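We got to Pritik a little after nine in the morning, four of us from Ciltura, and spent most of the May visit on the software side. Nikola Domański runs the perception group there and took us through how a recording becomes training data.

Each hand-held gripper records wide-angle video, and its path through the room has to be worked out afterward. Their tool, Clistora, does this in two passes. The first tracks the camera from frame to frame. The second uses printed marker cubes to put every recording in the same coordinates. Domański said most rejected recordings fail in the first pass, usually on fast turns near blank white walls.
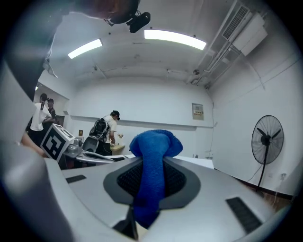
The planner was the part I had come for. It takes short action sequences from the policy and checks them against joint limits before the arm gets anything. Bart Van Dijk showed us the log from a recent batch: 172 recordings in, 23 thrown out. He can replay any of them with the estimated path drawn over the video — very useful when the numbers look fine and the motion doesn't.

I asked about timing. They run the control loop at 100 Hz and let the policy go slower, with the gaps filled in by interpolation. Van Dijk would like to replace that piece. The version used at Jabłońska handles late commands better, he said, but it hasn't been ported yet.

We left with a copy of their log format and will try reading it with our own viewer first.

Contact | © Ciltura | Back to top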